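Reusing Rinse Water at the Rarnotham Launderette
Student project report, December
By the Stollex project group

Print this page | E-mail this page

Our project looked at how much water the launderette in Rarnotham uses and whether the last rinse could be kept for the next wash. The machines are fitted with Truritz meters, which we read every morning at 8 for four weeks.

In the first two weeks the shop used 4,000 litres on its busiest day and 2,322 on its quietest.
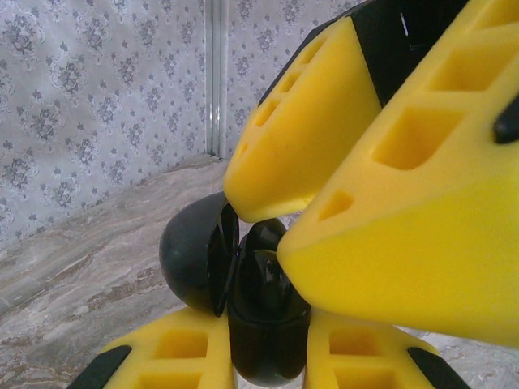
Can rinse water be used again without treatment? Only for the first wash of a load, and only after a lint filter. We found too much soap left in it for anything later.

For weeks three and four we ran one machine from a storage tank. It took 1,287 litres from the mains, against 972 litres saved from rinses. The filter blocked twice and we lost a morning's readings the second time.

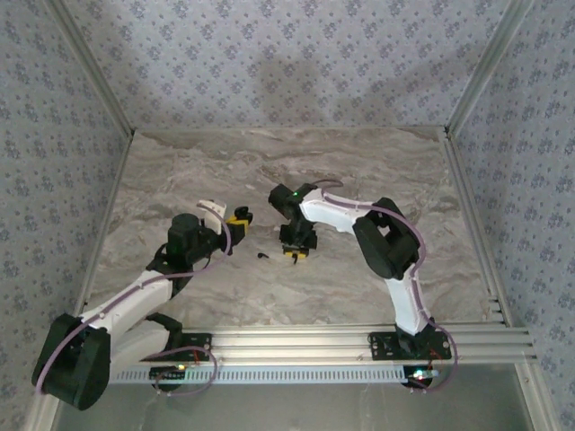
Chrysikopoulos wrote back after reading our draft that the tank should be emptied every night, as the water would start to smell in summer. We tested in cold weather only and have added this to the list of further work.

Contact | Copyright Stollex project group | Back to top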